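Keeping the Path Machine Seeing Straight

It's a little before 7 a.m. in July, and the shed at Stidadlow already smells of wet rope and coffee. The machine parked inside is a Menik, a low four-wheeled inspection robot about as long as a garden bench. Its job is to run the waterside path looking for cracks, crumbling edges and weeds pushing up through the seams. It does this without a driver, and after a week spent with the crew that looks after it, I can report that the most absorbing part of the whole operation is the housekeeping.

The Menik was built by Altik, a small firm that started out making carts for plant nurseries. The path crew comes from Leemans, the contractor that has kept up the grounds here for years and took on the robot two seasons ago. Their morning routine fits on a card taped inside the shed door. Tire pressure first, all four wheels, because a soft tire makes the machine drift and the steering log fill up with tiny corrections. Then the brush skirt, the battery latch and the emergency stop, which gets pressed for real every morning and reset with a key.

Then comes the camera, and everybody slows down. The forward camera sits behind a flat window on a short mast, and the steering depends on it. The software looks for the two pale strips along the sides of the asphalt, works out where they would meet in the distance and aims the machine accordingly. It's a lovely, simple idea, something a kid might come up with on a bike. It also means that anything sitting on the window becomes part of the robot's world.

So before each run the crew pulls up the live view on a tablet and studies it the way you'd study a used car. They have learned to look past the path and the trees and pay attention to the glass.

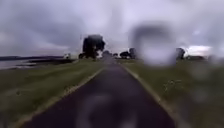

The forward view on the path at Stidadlow, with the heaviest blurring on the right.

A view like this one starts a small debate. The left strip is easy to follow and the right one can still be traced, so the software would probably find its line. But the big gray blot hangs over the horizon, and the softer smudge low on the path covers the very surface the machine is supposed to inspect. The crew's rule is that a blur on the asphalt means the window gets cleaned, whatever the steering makes of it.

Cleaning is its own little craft. Rinse first with plain water from a squeeze bottle, so grit floats off before any cloth touches the window. Next, a microfiber cloth, folded, one pass from top to bottom, then flipped to a clean face for the second pass. Paper towels are banned. An early window was ruined by them, and it now hangs on a nail over the workbench, scratched to a fog, as a warning to newcomers.

If a mark survives the cloth, the crew checks the inner side. Four screws hold the window, and behind it is a rubber gasket that likes to creep out of its groove. A pinched gasket lets damp in, and then no amount of wiping will help. Swapping it takes almost 7 minutes if the screws behave. The old one goes in a jar, with the odometer reading on a paper tag. The latest tag says 613, in miles.

After any work on the mast, the camera has to be aimed again. The crew rolls the Menik onto two painted lines on the shed floor and nudges the bracket until the lines on the tablet sit over the paint. I got to try it, and I was terrible! A quarter turn on the adjusting screw swings the view much farther than you expect - the trick is to turn, let go and wait for the picture to settle.

Altik has a new mast on the way with a small wiper and a hood. The crew is curious about the hood and suspicious of the wiper, which they think will drag grit across the window. They plan to fit the hood first and leave the wiper in its box until the fall, when the leaves come down and the brush skirt needs changing anyway.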